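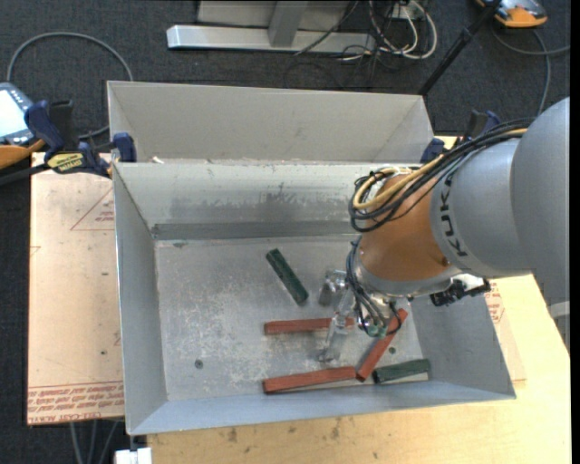 Whooping cough cases in the Juntunen health district have climbed to 118 since October, and county officials are asking parents to check their children's vaccination records before summer camps open.

The district recorded 20 cases in the same period a year earlier. Most of the new infections are in school-age children, but four infants have been treated in the hospital. All four have gone home, the health department said in a statement on May 26, 2025.

"The babies are the ones we worry about," said Maribel Restrepo, the district's health officer. "They're too young to have had all their shots, and they usually catch it from someone in the house."

The towns of Pimemine and Stollero account for more than half of the cases. Numbers in Pimemine have leveled off over the past month, while Stollero is still reporting new patients every week. The rural east side of the district has had few confirmed cases, though Restrepo said testing there has been limited.

The county has ordered 2,000 doses of the Tdap booster for older children and adults. They will be given free at the Pimemine clinic and at the high school gym in Stollero. Appointments are not required, but anyone under 18 must come with a parent or guardian.

Students who test positive are being told to stay home until they have finished five days of antibiotics. Schools will not close, according to Consuelo Bermúdez, who oversees nursing services for the school district. She said letters in English and Spanish went home with students in the affected classes.

Whooping cough often starts like a cold, with a runny nose and a mild cough that gets worse after a week or two. Parents should call a doctor right away if a baby has trouble breathing or pauses between breaths.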